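I oiled my kitchen table wrong for years. I'd slop the stuff on, go to bed, and wake up to a sticky mess that grabbed every crumb in the house. So this is how I do it now, after a lot of bad tries (and one ruined tablecloth). It works for any light wood top that's been sanded bare or oiled before. If yours has a shiny varnish on it, oil just sits there and sulks.

## Clean it first

Wipe the whole top with a damp rag and a drop of dish soap, then go over it with plain water. Let it dry overnight. I used to give it an hour and wonder why it came out blotchy! 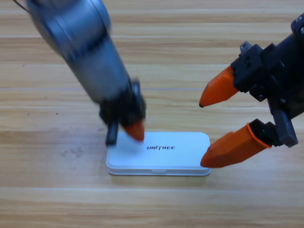
## Sand with the grain

Start with 90 grit if you've got rings or scratches, and then go finer. Always follow the stripes in the wood, even when your arm gets bored. Marker is the worst thing to get out, by the way. Try rubbing alcohol on a cotton ball before you reach for the paper.

Vacuum up the dust and wipe again. I skip tack cloths, mine always left something gummy behind.
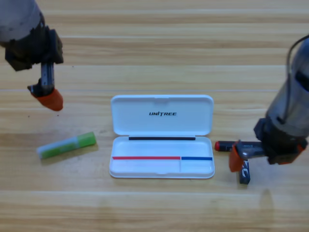

**Can I use olive oil from the kitchen?**

Please don't, it never hardens and after a while it starts to smell. Get an oil made for furniture. I buy the Trenditham one in the small can and it lasts me two tables.

## Put it on thin

Pour out a puddle the size of a cookie and spread it with an old T-shirt, working in long strokes. Thinner than you think! Wait 30 minutes, then wipe off everything that's still wet, and keep wiping until the rag stops dragging. Do a second coat the next day. Lay the oily rags flat outside to dry, because balled up in the trash they can catch fire.

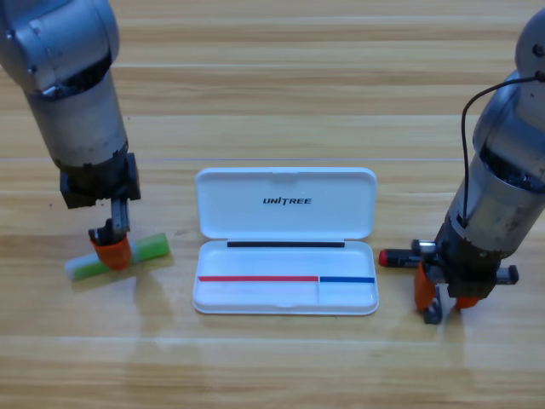
## Leave it alone

Light stuff can go back on after a day or so. I hold off on hot mugs and wet glasses for 14 days, with coasters after that. Mine gets a fresh coat every November, before the house fills up with people and gravy.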